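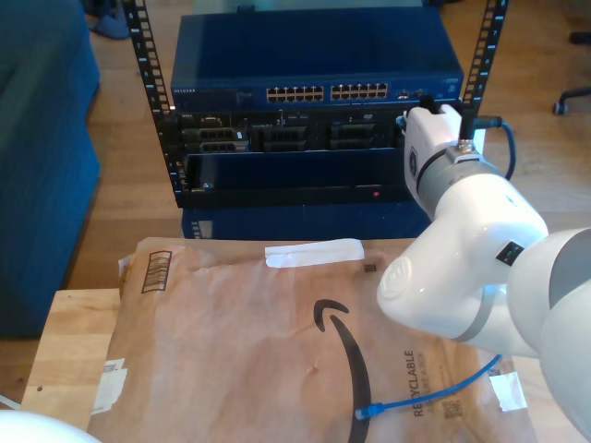 Last changed: Friday, 14:20

Clostham Town Network

The Clostham Town Network is a public data network serving homes, schools and small businesses in Clostham. It is owned by the town and run under contract by Veltum. The network reaches 2,676 addresses, of which 568 are business premises.

Planning began under town engineer Sheena Dow, whose first report proposed a line between the library and the town hall. Her successor, Lachlan Mowat, extended the plan to the harbor district – then served only by telephone lines.
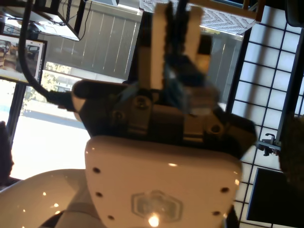 White panel with a pale hexagonal logo.

Layout

Traffic passes through 20 street cabinets, each tied to the main equipment room on Jansen Street. Copper cable is used inside buildings and glass fiber between them.

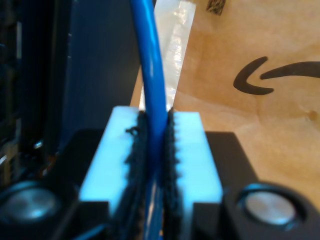
Who may connect to the network?
Any household or business with an address inside the town limits may apply, and tenants need written consent from the owner.

Fees

Connection fees are set each June. A reduced rate covers nearly 1,000 households.
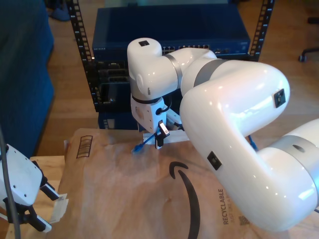 Blue network cable connector.

See also: Clostham Town Hall; Harbor district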